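The Bed Is the Best Folding Table in the House

Most advice on folding trousers assumes a table. Few bedrooms have one, and the tables elsewhere in the house are usually occupied. I have come to the view that the bed, specifically a bed with a slatted summer mat on it, is the better surface, and that the folding boards sold for this purpose solve a problem of their own making.

The case against boards

A folding board sets a fixed width. The Ondach board I used for 3 years produced a consistent rectangle from shirts and a poor one from trousers. A trouser leg is long and tapered, and the board supports only part of it at a time. The rest hangs off the side and pulls the crease out of line. The Keteo model has a longer center panel and the same fault.

The case for the mat

A mattress under a cotton sheet gives way when pressed, and the sheet moves with the garment. A mat of narrow bamboo slats resists both. Cloth slides across it with little drag, and the slats lie parallel, so they double as guide lines. Set the outer seam along one slat and any twist in the leg shows up at once. Dark trousers benefit most, as their seams are hard to read on a dark or patterned sheet.

The common objection is that slats snag. Mine has not, in 7 summers, but the bound border deserves attention. Loose threads collect there, and a belt loop dragged across it will catch. Lift at the border and slide on the slats.

Orientation matters more than technique. Lay trousers lengthwise, waistband at the far end, hems toward you. The waistband is the heaviest part and should stay put while the legs are moved. Working from the hem also keeps the reach short on a wide bed.

Black trousers laid out on the striped mat:
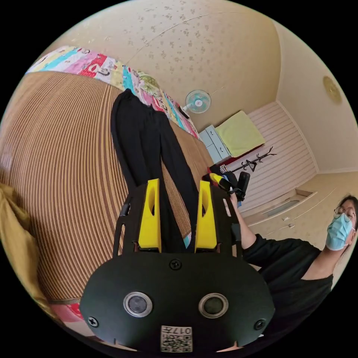
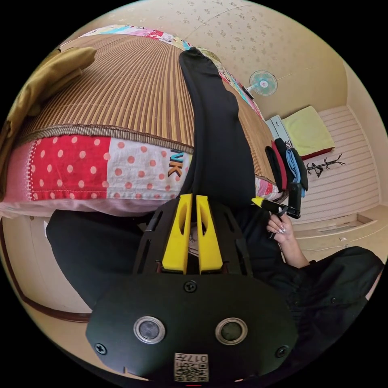
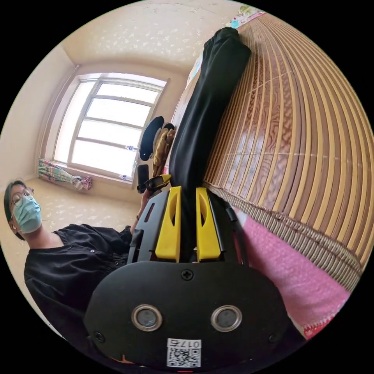
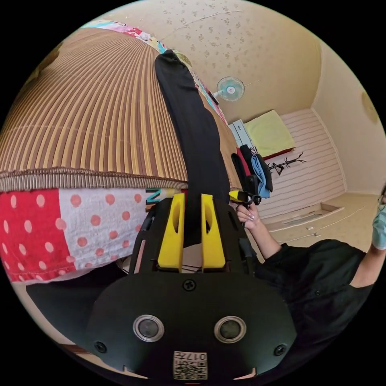
What the method does not fix

Height. A bed is low, and folding a full load over it is hard on the back. I stop at 9 garments, sit down, and fold the socks. People with a raised frame, such as the tall Hollenstein, will have less trouble.

Quilts are the other limitation. They have to go to the foot of the bed before any folding starts, and a thick one takes up a good part of the surface. I fold mine once and leave it there.

Pleated trousers still need an iron, and the mat is no substitute for an ironing board. Heat dries the slats and lifts the backing. For everything else in a Saturday wash, the bed is large enough, flat enough and already in the room where the clothes are stored.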